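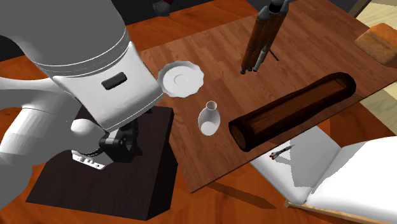 Render: Nermin Sarıgül / Sudden sim list, February 2020

Re: [sudden-sim] wrist drops when the log is on the table

Hi all,

quick one, I have to be out of the door in a bit. Picture goes with Nermin's scene, log on the table, saucer and vase over by the wrist.

On 2 runs out of every batch I still get the fault she wrote about. Quoting it again for those who joined after July:

> From: Nermin Sarıgül
> Subject: wrist drops when the log is on the table
>
> Running the tabletop scene in Sudden with the arm on its usual
> block. Everything fine until I add the log. Then at step 1703 the
> wrist lets go, as if the joint had no motor at all, and the
> gripper goes down through whatever is under it. No error. The log
> file says all joints OK, right up to the end.
>
> Take the log out and it runs all 3000 steps. Put the rocket
> back, take the rocket out, makes no difference. Vase and saucer
> no difference either.
>
> Has anyone seen this? I don't want Lultard loading these
> settings onto the real arm until I know what it is.
>
> Nermin

Yes. Seen it. Same step nearly every time, which made me think timer, but no. Think it is the log's collision shape. It overhangs the table, and the far end is touching something it shouldn't — my guess is the couch, whose collision box is a lot taller than the couch you see. So the solver is fighting two contacts at once, force climbs and climbs, then the limit trips and it cuts torque on the wrong body. The arm, not the log. Don't ask me why.

What I tried:

Log moved in so nothing hangs over. No drop.
Log left where it is, couch collision off. No drop.
Log half weight. Drops anyway, only later, 207 steps later.
Smaller time step. Slower, still drops. Waste of an afternoon.

So workaround is the couch one for now. Not a fix!! The part that bothers me is the silence. Limit trips, torque goes to zero, status stays OK. If the real controller takes its status the same way then somebody with a hand under the gripper gets no warning whatsoever. Mughal's branch has the same status code, I looked, it was copied accross whole.

Please, until this is sorted:

- no settings from this scene on hardware, not even at low speed
- if you have the Sidard build, send me your limit values, mine might be old
- anyone who knows who wrote the torque cut, shout

Nermin, can you run yours with the couch collision off and the tan block left in? I took the block out early on and forgot to put it back, so my runs arent quite the same as yours.

Will send the contact dump tonight if the upload behaves.

Hacer Başaran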